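OK, a long one about schema migrations. A few of you asked after my grumpy post on Tuesday and I promised I'd write it up properly once I'd had some sleep. I've had some sleep! Get a drink, I do go on a bit.

Background for new folks: I look after the database side of Skekance, which is a booking system for equipment rental shops. Postgres underneath, a fairly old C++ service on top, and a folder of migration scripts that has been growing for as long as I've worked there.

The folder has 549 scripts in it as of this morning. I love every one of them (I do not love every one of them).

What we wanted to do was very small. The bookings table had a column called status that was free text, and we wanted it to be a proper reference to a lookup table. One new column, fill it in, add the foreign key, drop the old column later on. I'd have told you it was an afternoon's work, and I did tell several people exactly that.

On my laptop the whole migration ran in under a second, because my laptop has a cute little sample database with hardly any bookings in it. On staging it took a little longer. Fine, fine, all good, we shipped it to Vincze first, who are our biggest customer and very patient people.

And the app froze. Every screen that touched bookings just sat there spinning, and every screen touches bookings.

If you've done this kind of thing for a while you're already wincing. Adding a foreign key the plain way makes Postgres check every existing row, and while it checks, it holds a lock on both tables that stops anyone writing to them. Reads should carry on, so I couldn't work out at first why ours had stopped too.

The reads were my own doing. I had put everything into one transaction: add the column, fill it, add the key. Adding a column takes the strongest lock there is. It only needs it for a blink, but locks are kept until the transaction ends, so my blink lasted as long as the whole fill did. I knew this! I have explained this to other people, with a whiteboard.

There's a second trap that I think fewer people know. Even if your statement is quick, it has to wait its turn for the lock. If some slow report is already reading the table, your ALTER waits behind the report, and then everybody who comes along afterward waits behind your ALTER. So a very fast statement can still stop the world just by standing in line.

So now every migration of ours starts by setting lock_timeout to 2 seconds. If it can't get the lock by then it gives up, and the runner waits a bit and tries again, up to 10 times. Giving up feels like failure the first few times you see it in the log – you get used to it, and the customers never notice.

Next, the order we do things in. I've split the one script into four and they go out separately, sometimes on different days.

First script: add the new column, nullable, no default, nothing else in there with it. Commit. Go and have lunch.

Second: change the service so it writes both the old column and the new one. This is a code release and has nothing to do with SQL, but I number it along with the others anyway so that I can't forget it. If you skip it you'll fill in all the old rows and meanwhile new ones keep arriving with nothing in them.

Third: the fill. In batches, by primary key, each batch in its own transaction, with a short pause in between. I started with big batches and kept making them smaller until the replica stopped falling behind. Mine ended up at a few thousand rows apiece, but please don't copy my number, it depends so much on how wide your rows are and what else is going on.

Write down the last key you finished in a small table of its own. I used to keep it in a variable in the script, and then the connection dropped one evening and I had no idea where I'd gotten to. Starting over was harmless, only slow, and I was quite cross with myself the whole time.

Fourth: add the foreign key as NOT VALID, which is quick, as it only applies to new and changed rows from then on. Then, in a separate transaction, VALIDATE CONSTRAINT. Validating still reads the whole table, but with a much gentler lock, and people can keep on booking their cement mixers.

Validation did fail for us once, I should say. There were 367 bookings whose status pointed at nothing, all of them with a trailing space in the old text. Somebody's import tool, years ago. I trimmed them, ran it again, and it went through.

A few of you use Heton as your migration runner, and we do too. By default our version of it wraps each file in a transaction, and there's a setting at the top of the file to turn that off. You'll want it off for the batches, and for anything with CREATE INDEX CONCURRENTLY, which refuses to run inside a transaction at all. Check your own version's notes, I'm told the setting was renamed at some point.

And speaking of indexes – a foreign key doesn't give you an index on the column that points outward. Postgres won't make one for you. We found out when deleting a lookup row took forever. Build it concurrently, before you need it, and if the build fails remember to drop the invalid leftover before you try again.

Somebody will ask why we didn't use an enum. We talked it over! Some of our customers have their own statuses, with their own labels and colors, and a table suits that better. If your list is short and hardly ever changes, an enum is perfectly nice and I wouldn't argue with you.

We still haven't dropped the old column. It's on the list for November, after one more release has gone by with no one reading it. I've added a log line that shouts if anything does, and so far it has shouted once, at a monthly export I had completely forgotten existed.

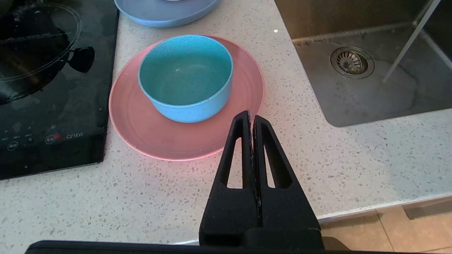
Posted by Hekeo (@hekeo) · 3 Sep 2021 · Thread

Last one, adding this after a good question in the replies: yes, we do test against a full-size copy now. It's restored from the nightly backup with customer details scrambled, and a little script pretends to be a busy Friday while the migration runs. I'll post the script once I've cleaned out the rude comments. If your runner handles lock retries some other way, do tell me how, I'd love to compare.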